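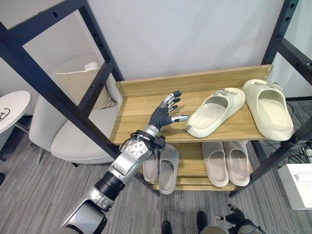 Wanted: People With Untidy Hallways

Posted Wednesday, December 18, 2019
By the Kunora Home Trials desk, Jiradska

14 shares | 2 comments

Jiradska is looking for households in Pokstead to try Kunora, our two-handed home robot, before we ask anyone to pay for it. Kunora deals with slippers, shoes and things made of cloth. It has opinions about neither fashion nor your sister-in-law, so it already beats some house guests.

What you get: Kunora in your home for 3 weeks in May, delivery and pickup, and a thank-you payment at the end. You also get to tell people you have staff.

What we ask: set out your footwear on a rack or shelf each morning, more or less the way you would for company. Slides, slippers, the clogs you claim are for gardening, all fine. Hand over a few pieces of fabric too. Dark ones are welcome, and big floppy ones especially, as they are where a robot hand earns its keep.

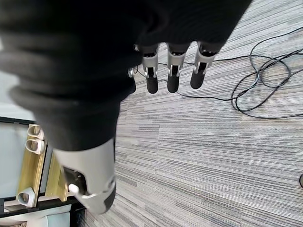
You will fill out a short form after each session. We want to hear what annoyed you. "Nice robot" is pleasant to read and no use to our engineers, who get plenty of praise from their mothers.

You should be over 18, live on one level (Kunora and stairs are not on speaking terms), and have room for it to stand in front of a shelf with both arms out. Carpet is fine. Pets are fine if they are calm, or at least slow. Please don't apply if your shoes are worth more than your car.

We have places for 4 households. Our last call brought in almost 3,455 replies, a good many of them asking if it cooks. It does not cook.

To apply, send us a paragraph on your home, your floor and your worst closet. Short visits take place at our Carnegie Street office, where you can meet Kunora and decide whether you want it watching you eat breakfast.

Contact: Kunora Home Trials, Jiradska, Carnegie Street, Pokstead
© 2019 Jiradska. All rights reserved. Back to top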